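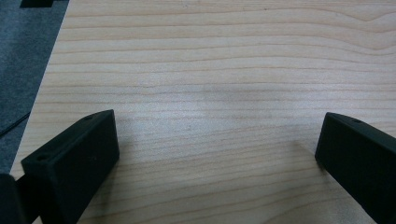
The acceptance sheet for the Urnis had 277 lines. By January the assessor had signed 42 of them, and line 43 was wiping down a table.

Istance had written the sheet. Istance owned serviced apartments and wanted the cleaning of them priced per unit, with and without people. Esard built the Urnis and had to pass the sheet before Istance would pay the second half of the money. The assessor worked for neither. She was paid by the line, pass or fail, and had been doing this kind of work long enough to bring her own chair.

Line 43 read: The unit shall wipe a dining table, seating four, to a clean condition, and shall stop.

The first clause gave no trouble. The Urnis picked up a folded cloth, pressed it flat, and moved it across the wood in overlapping strokes. It lifted the salt shaker, wiped under it, and put it back. The force at the cloth stayed inside the band in the manual. Crumbs went over the edge into the other hand, which was held there for the purpose. The engineer from Esard, who had driven up with the spare wrist, watched this part with his arms folded and looked pleased.

The second clause was the difficulty. After the last stroke the Urnis raised the cloth, looked at the table, and found a gray patch a little to the right of the middle. It wiped the patch. It looked again and found the patch. It wiped the patch.

"That's a shadow," the engineer said.

"Whose?"

He looked at the lamp, then at the arm, then moved his own head from side to side. The patch did not move. He bent down until his cheek was nearly on the wood and looked along it toward the window.

"Or a stain," he said.

The assessor wrote down the time, 10:14, and let it run. The sheet allowed 2 minutes for a table. At the end of 2 minutes she marked the line as failed and did not stop the machine, because the sheet did not tell her to. The Urnis went on wiping. It varied its approach. It tried circles. It turned the cloth to a fresh side, which was line 51, and she signed line 51.

"You could call it clean," the engineer said. "It is clean."

"Is it?"

"You'd eat off it."

"I'd eat off most things. The sheet says to a clean condition."

He telephoned Esard. She could hear one side of the conversation and guess at the other. There was a threshold. It could be raised. If it was raised, the patch would count as wood and the machine would stop, and so would a ring of dried milk, which was line 44. It could be lowered, in which case the machine would try to remove the grain. Somebody at the other end had a list of surfaces with their tolerances — 2,000 of them, collected by people walking through showrooms — and wanted to know which one this was.

The engineer asked her what kind of wood it was.

"Table," she said.

He repeated this into the telephone.

At 10:40 he tried the thing people always tried, and closed the blind. The room went dim, the Urnis paused, and for a moment both of them leaned forward. Then it reported insufficient light, politely, and asked for the blind to be opened. She checked whether that was a line. It was line 209. She signed it.

Before Istance had the sheet, the tables had been wiped by the staff of a contractor called Waweru, and the assessor had spent a morning following one of them to set the reference times. The woman had done nine tables. On the sixth there had been a mark. She had rubbed it twice, tilted her head, rubbed it once more with a thumbnail behind the cloth, and walked off to the next apartment. Asked how she had known to leave it, she had said that it was not coming off. Asked how she had known that, she had said that she had rubbed it.

The assessor had the note in her folder. She handed it to the engineer, who read it standing up and then sat down on the carpet with his laptop.

"Three tries," he said. "Give up after three tries."

"What about the milk?"

"How many tries does milk take?"

She did not know. There was no milk until line 44. He typed for some time, and the Urnis stopped in mid-circle, opened its fingers, let the cloth be taken from them, and waited over the bare wood. At 11:25 he gave the cloth back and told it to begin again.

It wiped the table. It found the patch and wiped it once, twice, a third time. It raised the cloth and held still.

She moved her pen to the box for the retest. Then she got up, went to the kitchen, and came back with the milk.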